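3.2 Reheating of steamed buns in small households

The second part of the survey was about bread that is steamed, not baked. We asked 46 households in Narlow how they store and reheat such buns during February. 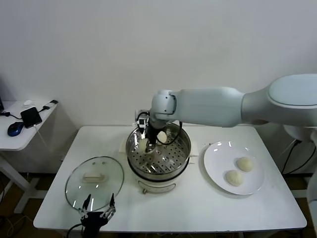 Storage was the main question for us, as a bun loses its soft skin quickly in dry air. Most households kept the buns in a closed bag and warmed them the next morning. An electric steamer pot was the usual tool, and a round, pale bun of plain dough was the usual food in it. Only 7 households used an oven - mostly the older ones, who also bake rye bread at home.

The answers about portion size were less clear. Many people wrote "one or two", and we coded this as two.

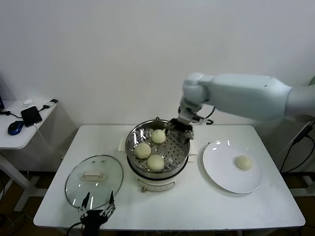 Section prepared by Merike Mets and Baiba Venckus
Revised version, 01/04/2023

Serving habits differed between the districts. In Widley the buns were brought to the table on a plate, while in Narlow people often ate them directly from the basket. Households with children reheated for 30 minutes in total per week, and they complained more often about cleaning.

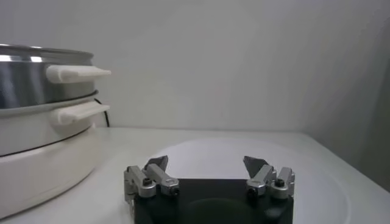 Figure 2. Steel upper section and white side handles of a stacked cooking appliance.

Cleaning time was not measured in this round.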